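How I finally emptied the storage room

When we moved to this apartment I promised my wife that the boxes from the old place would stay in the storage room for one month. This was 4 years ago. In March the building management wrote that the storage rooms on our floor will be painted, and everything must be out before the painters come. So I had no more excuse.

I want to write down how I did it. Two readers asked me after my last post about the balcony, and I also think I will forget it myself.

The first evening I only counted. I know this sounds like a way to avoid the work, and maybe it was, but I wanted to have a number. The number was 146 objects, if a box of screws is one object and a bag of cables is one object. I wrote them all in a school notebook. My wife read the list at breakfast and crossed out the first nine lines without asking me anything.

After this I took things out of the boxes and put them on a table where I could walk past them. I left them there for two days. My friend Kofi Amegashie taught me this. He cleared the house of his uncle and he told me that inside a box everything looks important, but on a table you see quickly what you don't care about.

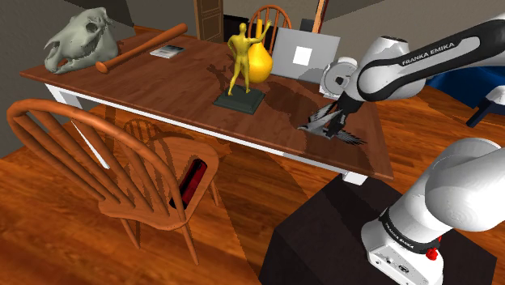
A skull, a bat and a yellow figurine on one table.

I did not follow his advice completely. He says you should touch each thing only one time and decide. I am slower than this. I picked up my old bicycle lamp and put it down again maybe six times, and in the end I kept it, and yesterday I used it.

The hardest part was paper. I had the manuals for every machine we ever bought, also for the Mokik coffee grinder which broke before our son was born. I had letters from the bank in three languages. For paper I made a simple rule: if I can find it on the internet, it goes. If it has handwriting on it, it stays until winter and then I look again. My father wrote his shopping lists on the back of train tickets, and I found two of them inside a dictionary. These are in my desk now.

Then there was the question of selling. I put the sewing machine, an Olevar, on the neighborhood page for 950 and I was quite proud of this price, because it is a heavy machine and it works well. For one week there was only silence. Then a woman from the Adeyemi fabric store wrote me, very politely, that she sees this model often and it sells for much less. She was right. We agreed on a lower price and she gave me also a bag of buttons for my son, who sorts them by color every afternoon now. So you can say the number of objects went up again.

Other things I gave away. The shelves went to a student on the second floor, and he carried them down alone at eleven in the evening - I heard every step. The winter tires went to my brother-in-law, who has the same car but takes better care of it.
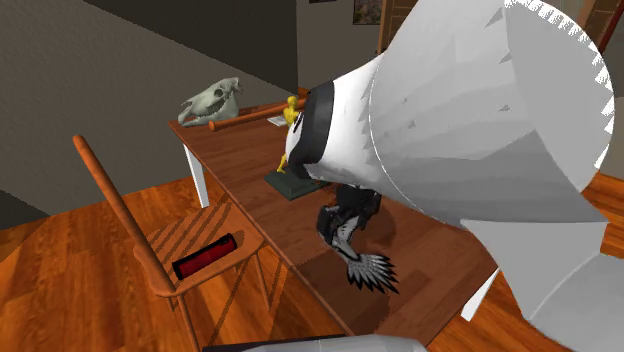 What I would do differently

I would start with the big things. I began with the small boxes because they were near the door, and for many days the room looked exactly the same as before. When the shelves were gone I suddenly had the feeling that I was almost finished, although most of the work was still waiting.

I would also not buy new boxes. I bought a set from Clavus with nice gray lids before I knew what I would keep, and half of them are empty. They are standing in the hallway now, one inside the other, and my wife asks me every evening where they will go.

The painters came at seven in the morning and needed one day. The room is white and smells of paint, and we have put back the suitcases, the Christmas things and the tent. The notebook is hanging on a nail behind the door, and if something new goes in, it must be written there first. Until now there is one new line. It says "empty boxes, Clavus, 2," and it is not in my handwriting.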